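Skuduseck: The Board Game, reviewed by someone who should have been marking

I should say up front that I've read every one of the Skuduseck school stories, most of them twice, and that I own a mug. So when Tosby put out a board game based on the books I had my wallet open before the page finished loading. It cost me 76 dollars with postage, which my sister thinks is ridiculous for cardboard.

If you haven't met the books, they're comic stories about a boarding school on the edge of a bog, run by a headmaster called Enriquez who believes he's been dead since the previous term. The pupils are dreadful. The food is worse! There's a rival school, Tumholm, over the hill, and the two of them have been pinching each other's trophies for as long as anyone can remember.

In the game you each play a house trying to scrape through the year without being expelled, eaten or made a prefect. You get a board showing the grounds, four house tokens, a fat deck of 191 cards and a rule book written as a letter home from a boy in the sick bay. The letter is very funny and a terrible way to learn the rules. We had to read the bit about detention three times, and my partner still maintains you can bribe your way out with a pork pie. (You can't. You can only delay it.)

The cards are where the money went. Every one has a bit of text in the style of the books, and whoever wrote them has the voice down pat. My favourite is the Latin master's apology to the cricket team, closely followed by the inventory of the lost property cupboard, which goes on so long it needs a second card. I laughed out loud at the dinner table on my own, reading them before anyone else had sat down.

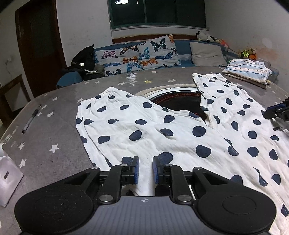

Marites Javier

How does it play, though? Pretty well, with four. The first term is slow because you're all just wandering the corridors picking up bits of contraband, but once the Tumholm raid kicks off it gets properly nasty and people start shouting. With two players I'd leave it in the box. There's a whole business with trading favours that falls flat when there's only one other person to be rude to, and the raid is over in a couple of turns.

It says seven and up on the lid, and I reckon that's optimistic. My nephew could follow the turns all right but most of the jokes are in the small print, and he got bored waiting while the adults giggled over the matron's prescriptions. Ten would be closer to the mark if they're keen readers.

A few grumbles. The house tokens are maroon, brown, a darker brown and grey, and by lamplight I moved someone else's twice. The board doesn't like to lie flat, so ours has a cookbook on one corner. And the scoring! You finish the year, everybody's in a great mood, and then you spend ages adding up conduct marks, subtracting demerits and looking up what a half-colour is worth. My friend Kanini Kirui, who came over for our second go, suggested we just vote on who'd behaved worst, and we've done it that way ever since. It's a better ending.

I did wonder whether you'd need to know the books. Kanini had never opened one and she won, so there's that, though she kept asking who people were. She's since borrowed the first three and I'd quite like them back.

I don't know how many times you can play before the cards go stale. We've had it out five evenings since August and I've started recognising a few of the shorter ones, but the longer ones still get read aloud in silly voices. Tosby says an expansion is on the way with the Tumholm side of the story, and I've already told my sister I'm not buying it, so please don't tell her otherwise.

Four stars from me. It'd be four and a half if they fixed the browns.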